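Revwood small-parts bench: equipment budget data card

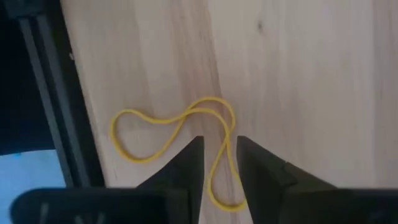
Planning sheet and item list for the second gripper bench at Revwood. It covers what we need to buy, what we already own, and what each line was assumed to cost when the October request went in.

Contents

items.csv - one row per item, 88 rows
quotes.csv - supplier quotes, 181 rows, several per item
wear.csv - replacement log for fingers, pads and cables from the first bench
notes.txt - phone notes, not cleaned up

Columns in items.csv

item_id: matches quotes.csv
category: arm, gripper, camera, bench, consumable, spare
owned: yes or no
unit_cost: Canadian dollars, before tax
lead_days: calendar days as quoted, blank if the supplier wouldn't say
priority: 1 to 3. Anything marked 3 gets dropped first.

Scope

The bench is for thin, flexible items: rubber bands, string, cable ties, cloth strips. Rigid parts stay on the first bench. That's why there is no vacuum gear in the list and why finger spares take up so many rows. We budgeted four sets of fingers for the year. Narrow tips work well for picking up a band from a flat tabletop but they wear faster than the wide ones.

Quotes

Griffiths quoted the grippers and wrist cameras as a bundle. Onix quoted them separately. The bundle is cheaper only if we take both cameras, so compare totals and not unit costs. Plerircombe supplied the bench quote, with delivery but without assembly labour.

Quotes were good for 35 days. Treat anything in quotes.csv as expired and ask again before ordering.

Known problems

Freight is missing from the cable rows.
Two suppliers quoted in US dollars. These were converted once and not updated.
wear.csv has a gap over the summer when the log wasn't kept.
Software licences are in the department budget and don't appear in these files.

Changes

v2: added lead_days, split spares from consumables
v1: first version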